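Automation and Everyday Work
Unit 6: Can machines do the chores yet?
Notes for the session of Tue 27 June

Read before class: the Clostby reader, chapter on domestic tasks. Bring your chore log from last week.

1. What we mean by a chore

A chore is a job that most adults can do without training and that nobody wants to pay much for. Clearing a table, folding towels, restocking a shelf, sweeping a bay at the end of a shift. People find these easy to describe and easy to do. Machines have had trouble with them for as long as there have been machines to try.

Compare a welding cell. The part arrives in the same place every time, facing the same way, and the arm repeats one path all day. The room has been built to suit the machine. In a kitchen the room was built for somebody else, and it changes between breakfast and lunch.

2. Where the difficulty sits

Finding the object. Clear plastic, glass and polished metal are hard for cameras and depth sensors. A sensor may read the floor through a tabletop and report that there is no surface there at all.

Picking it up. A flat plate lies close to the table, and fingers have to get under the rim or pinch it from the side. Fruit varies in shape and bruises. A can is easy by comparison, if it is standing up.

Knowing when to stop. "Clear the table" leaves out most of what the person wants. Does the lamp go? Does the fruit go in the trash or in a bowl?

Recovering. A person who knocks something over deals with it and carries on. Many systems have to be reset by hand.

3. Reading a success rate

The Brululgate trial, run in February, is our main case. The team logged 3539 attempts at single pick-and-place moves in a mock apartment. The headline figure counted any object that left the surface and arrived somewhere in the right bin. Dropped and retried objects were counted as successes.

When you read a figure like this, check what ended an attempt, who reset the table, and whether a person was steering. A robot steered by a person at a distance tells you the hands are good enough for the job. It tells you much less about whether the machine could manage alone.

Check time as well. The full table-clearing task in the Ross kitchen took 140 seconds for 2 objects.

4. The table task

We will use table clearing for the class exercise. The legged robot has one five-fingered hand and one gripper, and the table is round, with a glass top. On it are a plate, a pineapple and a can, with an orange cable running across.

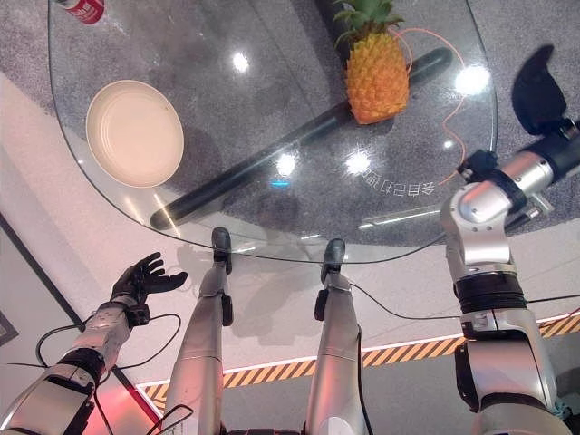
Drahomíra Kadlec wrote in the margin of last year's handout that the plate is the wrong thing to worry about. In her view the cable decides it, as a machine that snags a cable can pull everything else down with it, and none of the published scores have a column for that. She would sooner see one slow run with nothing disturbed than a dozen quick ones.

Hemi Faulkner's chapter takes the other side and argues that speed has to come first, or no household will keep the machine switched on. Both positions are fair game for the essay.

5. For next time

Write one page on a chore from your own log. Break it into moves, mark the move you think a machine would fail at first, and say what you would count as a finished job. If you work in a store or warehouse, use a task from there. Students in the Pramside group should hand in on paper.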